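Print this page | E-mail this page

Koltik Home Help > Sewing and Laundry > Pressing

Is a "wool ironing mat" worth it, or should I just make my own pressing table?

Posted by: hemline_skeptic

I've been quilting for a long time and my ironing board has finally given up. The legs wobble, the cover slides around, and the narrow end is useless for anything wider than a pillowcase. I want a flat pressing surface instead. Every blog I read says to buy a thick felted wool mat, and every one of those blogs happens to have a link where you can buy one.

The one I keep seeing is the Josora mat. The ad says it "presses both sides at once" because the wool reflects heat back up. I find this hard to believe. Wool holds heat, sure, but so does a folded towel, and I already own towels. The reviews are either five stars from people who got it yesterday or one star from people whose sewing room smells like a barn.

My other idea is to make a big board, 24 by 30 inches, with cotton batting and canvas stapled over it, and set it on top of a low dresser. Total cost would be whatever I pay for the canvas. Has anyone done both and can compare? I'm mostly pressing quilt blocks, with steam, a couple of hours at a time. Please don't just tell me you love your mat.

Posted by: Clostum

Love my mat! Got the small one for classes and it's great. It does smell when you steam it, but you get used to that. Can't speak to the board.

Posted by: bias_tape_blues

I've done both, and I don't think either side of this argument is telling you everything.

The wool mat first. The "both sides at once" line is a stretch. You do get a flatter seam because the block sinks in a little and the heat hangs around, but I still flip my blocks. Where it falls down is steam. I steamed mine heavily for an afternoon, left it where it was, and found a damp patch and a cloudy mark on the table finish the next morning. The seller's care card mentioned this in the smallest type on the page. So if you go that way, put something heatproof and waterproof underneath and stand the mat on its edge to dry.

Now the board. What you put under the fabric matters more than what you cover it with. Use real plywood, at least half an inch thick. Don't use particle board, which swells the first time steam gets into it, and don't let anyone talk you into foam board as a base. It's fine for pinning up a layout and it will not stand up to an iron.

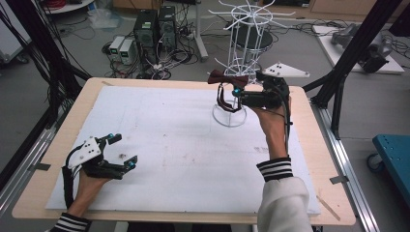
Reading time for this thread: 4 minutes

Two layers of 100% cotton batting is plenty. More than that and your blocks start to stretch at the corners, however careful you are. Check the label, too, as plenty of batting sold as "cotton" has polyester in it and will go crunchy under a hot iron. I also skipped the shiny silver ironing cloth that everyone recommends. It bounced so much steam back at me that my fabric stayed wet. Plain cotton canvas, washed and dried hot before you cut it, has worked better for me.

Pull the canvas from the middle of each side first, one staple, then the opposite side, then work toward the corners. If you start at a corner you'll get a ripple and you'll be looking at it for years. Mine has a ripple.

As for the dresser, measure the height before you commit. Low furniture is murder on your back after an hour. Mine sits at elbow height minus a few inches and that took two tries.

Posted by: guimaraes_quilts

Agree on plywood. I'm in Guimarães, where we have a lot of linen, and linen wants a hard surface and a damp cloth. I bought the wool mat anyway and it's now under the cat's dish.

One thing missing above: check your iron before you blame the surface. I spent some 300 minutes over one weekend trying to fix puckered seams and the iron was spitting because it was full of scale. I also don't trust the dial on any iron. Mine says "cotton" and scorches cotton.

If you make the board, make the cover removable. Staples look tidy, but the first time you scorch it you'll be pulling out every single one with a screwdriver. I run a drawstring through the hem now – ugly from underneath, off in a minute.

Last updated: 9/3/24

Contact us | Copyright Koltik Home Help | Back to top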